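Collecting pick-and-place demonstrations in a simulated bathroom

Written by Sointu Ruotsalainen
Last updated 4 April 2022

In this tutorial I explain how we record demonstrations for the Plosudetti task set. I assume that you have the simulator installed already and that you can move the arm with the input device. If the arm does not move at all, please read the setup page first, because nothing below will help you with that.

The set we published in January has 631 accepted episodes. We recorded 1,000, so you can see that many of them were thrown away. Most of the rejected ones were my own, from the first days, and the advice on this page comes mainly from these mistakes.

Before you record

Start the scene with a fixed seed and write the seed in the log. The recorder, which we call Gounder, saves it too, but the log is easier to search later.

Check that the gripper is fully open. An episode that begins with half-closed fingers teaches the policy a strange first movement, and it will repeat this movement very faithfully.

Then look at the scene from two or three sides. Bathrooms are narrow and the arm has not much free space. Decide by which way you will approach the object before you press record. It is not good to decide this in the middle of the motion, as the pause stays in the data.

Recording one episode

1. Press record and wait until the counter shows 2. The first frames are used for the starting pose.

2. Move above the object with the fingers open. Keep the speed even.

3. Turn the wrist so that the fingers go across the narrow side of the object. For long objects this is the step that needs the most patience.

4. Go down slowly and close. Do not push the object against the surface while closing.

5. Lift a little, stop for a moment, and continue to the target.

6. Open the fingers, move away, and press stop. 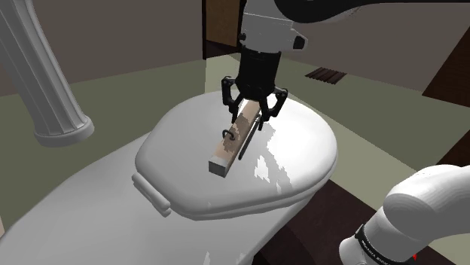
With long wooden pieces, a grip near one end is allowed. I was against it in the beginning, because the free end can swing or drag when you lift. Jelle Verbruggen convinced me that we should keep both kinds, end grips and middle grips, so that the learner meets more than one way to hold the same thing. Please mark them with the tag "end" or "middle". If you are not sure which tag is correct, choose "end" and leave a comment.

Smooth, curved surfaces need special care. The contact between a flat piece and a rounded lid is small, and in the simulator the piece may slide when a finger touches it from the side. If it slides only a little and you can still grasp it, continue. Such corrections are useful examples. If it falls to the floor, stop the episode and reset – do not try to chase it, the floor is outside of the task area.

Checking the episodes

Play every episode back at normal speed. I reject it in the following cases:

– the fingers pass through the object or the furniture
– the object jumps when the grip closes
– there is a long pause with no movement
– the arm link hits a wall or a cabinet, even softly

The third case can be repaired by trimming, but only when the pause is at the beginning or at the end. A pause in the middle must stay or the episode must go.

Episode 67 is kept in the "Iron" folder as a reference. It is not a beautiful one. The approach is slow and I correct the wrist twice, but all physical contacts are correct, and this is what a new operator should compare with.

Exporting

When a group of episodes is checked, run the export with the Sanach profile. It writes the joint positions, the gripper width and the camera views with the same time step. Open one exported file and compare its length with the original recording. When the lengths are different, the export was probably started before the recorder had closed the file. Close the recorder, delete the export and run it again.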